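# Chapter 4: The Festival and Its Lineup

In March the town of Andivville announced a festival of new music. It had a name (Sidard), a field, and a poster with plenty of room on it. It had no bands. Most festivals begin in this order, and the student who finds that alarming may prefer the chapter on choral societies.

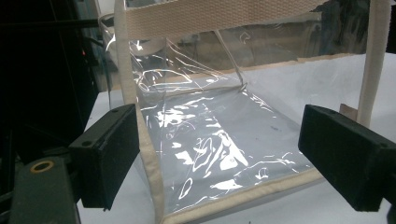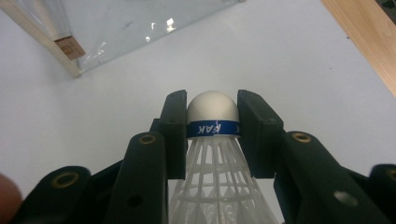 *A clear plastic bag with cream-colored trim, and a white shuttlecock with a blue band.*

A lineup is an argument about taste, conducted by people who also have to pay for the fencing. Hidayah Raju, who booked Sidard for its first years, received 2,330 submissions for 54 slots. She listened to all of them, or at least to the first 40 seconds, and her notes survive. "Good drummer, wasted" appears more often than any other remark.

Her method was simple enough. She booked the last act of each night first, then the opener, and filled in the middle with whoever could share a drum kit without a quarrel. The openers were chosen with care – a crowd of 100 at noon needs more persuading than a full field at ten. The middle of the afternoon she called "the swamp," and she gave it to the brass bands.

Arlo Greenberg, her successor, did it the other way around. He thought the headliner would take care of itself and spent his energy on the swamp. His best-known piece of booking put Ouazzani, a trio who played very slowly, directly before Tiltano, a dance act who did not. Half the audience sat down for the first and the other half stepped on them during the second. Reviews were mixed, but there were a great many of them.

We will follow both bookers through a full season, from the open call to the last invoice. As you read, keep three questions in mind:

- Who is the slot for: the band, the crowd, or the bar?
- What does an act gain or lose from the one before it?
- How long does it take to move a piano?

The third comes up more than you would expect. Section 4.1 starts with the piano.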